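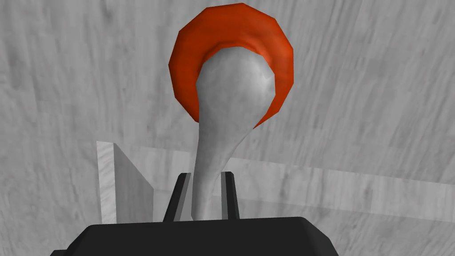
Rendered view of a gripper holding a pale grey object, with an orange ring behind it

Flerker is a vitamin D supplement sold in drops and in chewable tablets. It is made by Horgan, a company from the town of Lestitz, and it came to online shops in December 2000. The drops use sunflower oil as the carrier. The tablets contain xylitol and are sold in packs of 20.

In Sketemholm, the main export market, the product is registered as a food supplement under number 3459. It is offered by over 1745 web stores and pharmacies. Customer reviews mention most often the mild taste of the drops and the price of the tablets.

A version with added vitamin K2 is sold only in Lestitz.

See also: Dietary supplement, Cholecalciferol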